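Brirkgate Home Forum > Laundry and Closets > Folding T-shirts so they stand up in a basket

16 March 2018

tarix_and_tea
OK folding people, I need you! I have 61 T-shirts (yes, I laid them all on the bed and counted, it was a rainy afternoon) and I'm moving them out of a deep drawer and into open baskets on a shelf. I want them standing on edge like files so I can see every color at once. My folds come out lopsided, and by the end of the week the whole row has slumped over. What am I doing wrong? And does it matter what kind of basket I use?

Azucena Figueroa
Oh, I love this project! Standing shirts changed my mornings completely. Fold in thirds the long way, sleeves tucked back, then in half from the hem, then in thirds again. You should end up with a little packet that stands by itself on the counter. If it flops over, the last fold is too loose. Do the last one again, tighter, and press the air out with your palm.

For lopsided folds, look at what you do before the first fold. I bet the shirt is crooked when you start.

mocanu_mom
Seconding the crooked start. I used to fold on the bed and everything sank into the comforter. Moved to the kitchen table and it was like somebody gave me new hands. Hard and flat, that's the whole trick.

Surachet Boonchu
I'm going to disagree with the thirds. On a men's large you get a fat packet and the neck sticks out of one end. Roll them! Rolled shirts don't slump, they hold each other up, and I get more in a basket. Been rolling for years and I'm not going back.

Azucena Figueroa
Rolling is fine for a suitcase, Surachet, but you can't see the print on a rolled shirt and the hem curls up. I had a whole basket of curled hems one summer. Never again.

Surachet Boonchu
My hems are beautiful, thank you very much. Roll from the neck down, so the hem is on the outside, and smooth it with your hand as you finish.

tarix_and_tea
Ha, I'll try both! What about the basket though? I was looking at the fabric bins at Zestov but they seem floppy.

mocanu_mom
Skip the fabric. The sides bow out as soon as you take two shirts away, and then everything leans. Plastic with straight walls is what you want. Holes are a plus too, you get some air through and you can wipe the thing down in the sink in a minute.

papergrain24
Long-time reader, first time I've had anything to add! I agree on plastic with holes, and on a bare table for the folding. I put the shirt down sideways, with the long side running along the far edge of the table, and pull that side tight by the two corners before I do anything else. Most of the wrinkles go right out of the body. Then I check the lower edge for a sleeve that has bunched up underneath, my number one cause of a lumpy packet. Turquoise shirt and white basket:
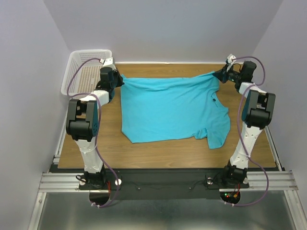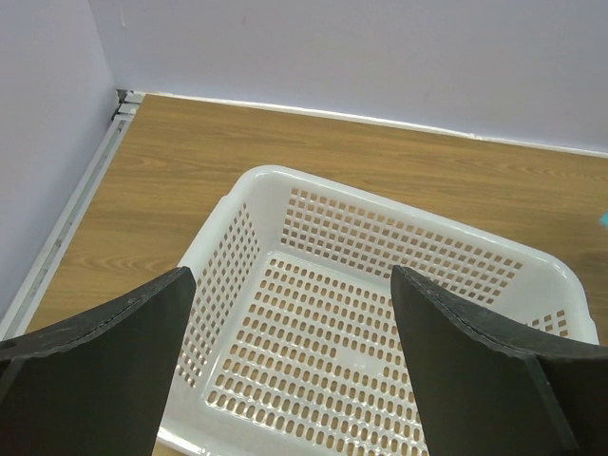

Brirkgate Home Forum, page 2 of 24

Azucena Figueroa
What a great color on that shirt! And there's the spot you mean, papergrain, the little crumpled bit on the lower edge next to the sleeve. If you fold over that, you'll feel it in every fold after. I flatten mine with the side of my hand and then square up the hem.

mocanu_mom
Yes to that basket! Smooth rim, so nothing snags when you pull a shirt out. I had a wicker one that ate two of my good knits.

Surachet Boonchu
Nice basket. Would look even better full of rolls.

tarix_and_tea
You are all wonderful. I did nine shirts tonight on the dining table, five folded and four rolled. The folded ones are standing up! The rolled ones are cute but I already forgot which one has the lighthouse on it. Sorry, Surachet. I'm keeping the rolls for pajamas and gym stuff.

Surachet Boonchu
Pajamas are a start. I'll take it.

papergrain24
Put the bulky ones at the two ends of the row, by the way, and the thin ones in the middle. Mine lean a lot less that way.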